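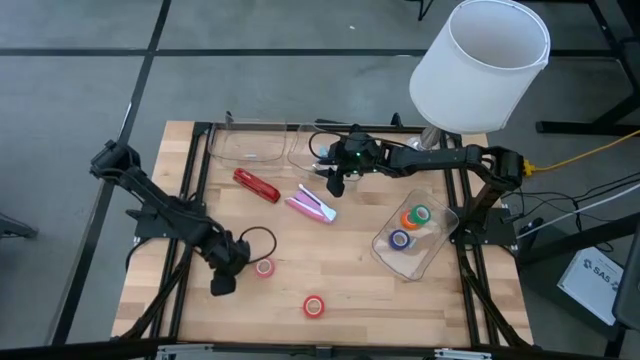 Lokavent Clear Desk Bin
Item 2519
Sold singly or as a pack of 4
Pack price: $44.00
In stock, ships from the Tramach warehouse

Storage > Desk and Workbench > Open Bins

A clear plastic bin with a curved rim and handles, made for the small stuff that drifts across every work surface: staplers, tape, pocketknives, brackets, the odd fitting you swear you'll need again. Set a couple side by side along the back of the table, keep another close to your hand, and you can see what's in each one from your chair. We've carried plenty of bins over the years and this is the one that keeps ending up on our own tables.

Overview | Using the bins | Care | Questions | Reviews
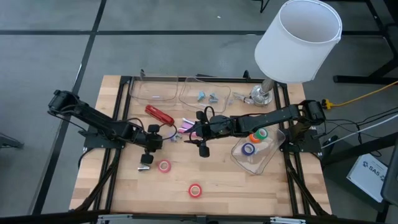 4 minute read

Using the bins

We love a drawer as much as anyone, but a drawer is where tape goes to hide. The Lokavent bin stays out on the table in plain view, and because it's clear it doesn't visually eat up the surface the way a solid box does. On a butcher-block top you still get to enjoy the wood (and if you paid for butcher block, you want to look at it!).

The setup we recommend to people starting out is two bins together at the back and a third over to the right, turned a little so the near handle faces you. Lefties, swap it. The back pair is for things you're keeping on the table but not reaching for every minute. The third is the working bin, and whatever you're using this week lives in there.

Tape is what most customers buy these for, and it's a great match. Rolls will lie flat or stack on each other, and a green roll, an orange one and a purple one are easy to tell apart through the side without lifting anything. If you go through a lot of one color, give it a bin of its own. Mixed rolls are fine too. Just don't stack so high that the top one rolls off when you pull the bin toward you.

Small metal parts do better with a bin to themselves. Brackets and fittings tend to slide under whatever else is in there, and then you're picking through tape to get to them. Put them in one of the back bins and leave it mostly empty. It feels wasteful for about a day. After that you'll like it.

Staplers can go either way. Ours get grabbed so often that they mostly sit out in front of the bins and go in when we clear the table at night. A long flat stapler fits best laid corner to corner. Pocketknives should be closed before they go in, please.

Clearing a table with them

Our favorite way to do it takes one pass. Pull everything out to the middle of the table first, even the things that were more or less where they belonged. Pick one kind of item and bin all of it before touching anything else. Tape first is satisfying, since it's bulky and the pile shrinks fast. Then hand tools, then the little metal bits, and last of all the objects you can't name. Those get their own bin too. Angus Ritchie in our Strachan store calls his the "ask me Friday" bin, and it has been on his counter since May.

If there's a lamp on the table, work out where it's staying before you place the bins. A lamp at the back right corner with a bin just to the left of its base is a nice arrangement, and the light coming down through clear plastic makes it really easy to find a screw or a clip at the bottom.

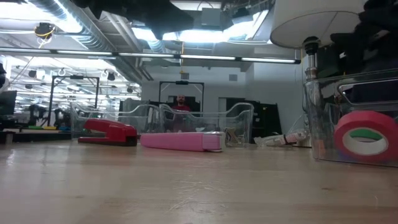 One more thing on placement: leave a hand's width of bare table in front of the back row. It gives you somewhere to set down what you've just taken out, and you won't be knocking the rim every time you reach for the tape. People with shallow desks sometimes run the bins down one side instead, and that works just as well.

The handles are what won us over. They're part of the rim and they curve, so you can hook two fingers under one and slide the whole bin across the table, or pick it up and carry it to another room. We do that constantly. The tape bin has been to the loading dock, the break room and somebody's car.

Care

Wipe with a soft damp cloth and a drop of dish soap, then dry it right away if you'd like to avoid water spots. Skip the scouring pad. Clear plastic shows scratches, and a bin full of metal parts will pick up some fine ones on the bottom no matter what you do. Ours have plenty and we can still see straight through the sides.

Tape residue comes off with a little cooking oil on a paper towel, left for a few minutes and then washed off. Keep strong solvents away from it. Hand wash only.

Ordering

Single bin or pack of 4. The pack is the better buy and it's what we'd get for a full-size table, with three in use and one spare for the next project. Orders over $200 ship free. For classrooms and shared workshops, write to Holger Haugen at the order desk and he'll put together a price for the quantity you need. He also knows the Caltasico label holders better than anyone here and can tell you which size clips to the rim.

Questions

Do they come with lids?
No, the bin is open. We've tried lidded ones and the lids wandered off.

Will they stack?
Empty, yes, for storage. We wouldn't stack them full.

Can I get them in a color?
Clear only. We've asked Lokavent about a smoke tint and will add it here if it happens.

Do they slide around?
On a smooth tabletop they slide when you pull the handle. A few stick-on felt dots underneath will slow them down and are kind to a wood finish.

Can I use one for paint or glue?
For closed bottles, sure. Don't pour anything straight into it.

Reviews

Kenneth MacLeish
Bought one pack, then a second. The kids' craft table has never looked so good and I can spot the tape from the doorway. One handle had a rough edge when it arrived and they sent me a new bin without any fuss.

Fraser Gillies
Good bin. Wish it were a little deeper, as a big roll of packing tape stands up above the rim in mine. For normal rolls it's great.

Vsevolod Nechyporuk
I repair small appliances and keep one bin per job on the bench. Being able to see the parts from the side saves me a lot of digging. Scratches on the bottom after a couple of months, as the page says.

Goes well with

Caltasico rim label holders
Stick-on felt dots, sheet of 44
Lokavent bench lamp, white shade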